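Section 4: Cleaning and Oiling the Table Top

Your Hollenstein table leaves the Sovwood workshop with one coat of Jarby hard oil. Clean the top after meals and re-oil it twice a year, for example in March and again in the fall.
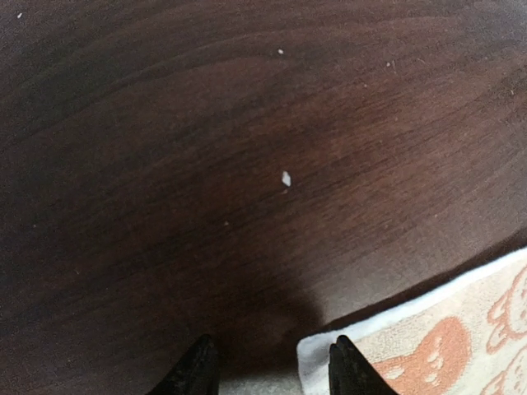 Fig. 9. Dark brown wooden surface with crumbs.

Daily cleaning

1. Brush off crumbs with a soft, dry brush. Do not scrape with a knife or a plastic card.
2. Wipe along the grain with a damp cotton cloth.
3. Dry at once with a second cloth.

Note: Glass cleaner and scouring powder dull the oil. If either has been used, go straight to re-oiling.

Re-oiling

1. Clear the table and remove the extension leaf (see Section 3).
2. Sand lightly by hand with the gray pad from the care kit, part no. 435. Wipe off the dust.
3. Shake the oil and pour a small amount onto a lint-free cloth. A full top takes around 112 ml.
4. Spread thinly along the grain. Do the edges last.
5. Wait 16 minutes, then wipe off all oil that has not soaked in. Oil left standing turns sticky – if this happens, rub it down with a little fresh oil.
6. Leave the table bare overnight before putting anything back on it.

CAUTION: Oily cloths can catch fire on their own. Soak them in water and lay them flat outdoors to dry before throwing them away.

Spare pads and oil can be ordered from the Histside parts desk. Have the number under the table top ready.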